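4.3 Marker cell: gripper check after a cable or wrist swap

Do this any time the wrist has been off, or after 400 hours. Plan on roughly 9 minutes. Arm stays in slow mode for the whole section.

1. E-stop in. Check wrist ring screws, snug only.
2. Cable from arm connector to wrist: needs slack in the loop. Tight loop = pulled plug at full reach.
3. E-stop out, home the arm. Hands clear of teh table.
4. Load program 73 (Nivham pendant, second page). Marker goes in the fingers tip down, cap off.
5. Jog to the holder. Stop beside it, not over it.

CAUTION: fingers close without warning when 73 loads. Don't hold the marker by the tip end.

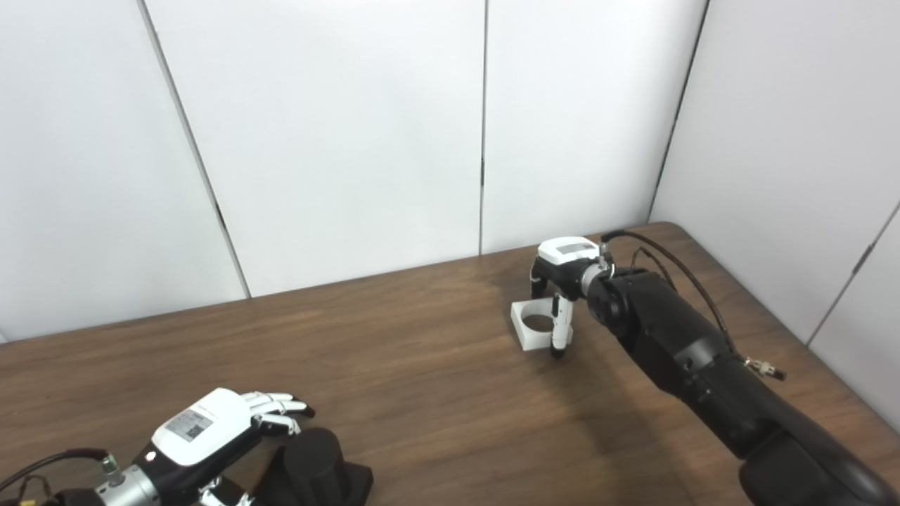 6. Step over to the hole at low speed. Marker should drop in without touching the rim. If it rubs, re-teach the point, dont bend the fingers.
7. Repeat from the home position. Same result twice, then save.

Note: holder has to sit flat. Wipe under it first, dried ink builds up.

Note: still off after a re-teach? Wrist is probably seated crooked. Back to step 1. Spare rings are in the Hevell drawer.

Log it on the Plulthorpe sheet, initials and hours.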